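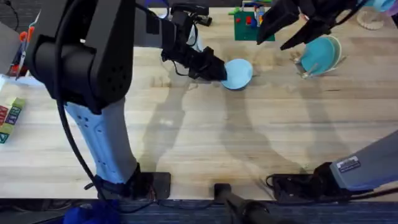
**Imrie, junio.** Hay mesas que se ponen para comer y mesas que se usan para vivir, y a mí me pierden las segundas. Esas en las que un cuenco azul pálido comparte madera con una base verde de bloques de construcción, con sus piezas rojas, azules, amarillas y blancas todavía puestas, mientras un plato verde azulado de borde tostado espera de pie en su soporte de alambre. ¡Qué ganas de sentarse!

Llevo semanas hablando de mesas con todo el mundo, y la culpa es de Kirsty Menzies. Kirsty tiene en la calle Trolport un taller pequeño, el Clavum, donde lija, aceita y devuelve a la vida tableros que otros han dado por perdidos. Me recibió a las 9 de la mañana con café en una taza desportillada y me puso la mano encima de un tablero recién acabado antes de darme los buenos días.

—Tócalo. La veta se nota más con los dedos que con los ojos.

Tenía razón. La madera clara, cuando se le deja ver el dibujo, cambia por completo lo que se le pone encima. Los azules se enfrían un poco, los verdes se vuelven más verdes y hasta un bloquecito amarillo parece escogido a propósito. Kirsty no usa mantel casi nunca (en su casa hay dos, los dos heredados) y defiende la mesa desnuda con una pasión contagiosa.

Lo que más me gustó de la visita fue hablar de platos. En mi cocina viven apilados en un armario alto, y los bonitos siempre quedan debajo del todo. Kirsty los saca. Un soporte metálico de los sencillos, de los que apenas se ven, y el plato del que una estaba enamorada en la tienda vuelve a estar delante todos los días. Ligeramente inclinado luce mejor, porque se aprecia el canto, y en los de borde de otro color el canto es media gracia. Cuando toca cenar, se baja y se usa.

Con los cuencos es igual de partidaria. Uno pequeño, siempre a mano, para las llaves, las cerezas o lo que traiga el día. Y un disco de madera redondo cerca, que lo mismo sirve de apoyo para la tetera que para cortar un trozo de queso.

¿Y los juguetes? Aquí esperaba un sermón sobre cajas y etiquetas, y me llevé una alegría. En casa de los Menzies las construcciones se quedan en la mesa, sobre su base, hasta que se terminan. La base se levanta entera cuando llega la sopa, y después regresa a su sitio con la torre a medio hacer. Una llegó a durar roughly 30 días, según me contó, y se desmontó con ceremonia.

Salí del taller con un bote de aceite Triva bajo el brazo y la idea fija de rescatar la mesa de mi abuela, que lleva años en el trastero con una pata coja.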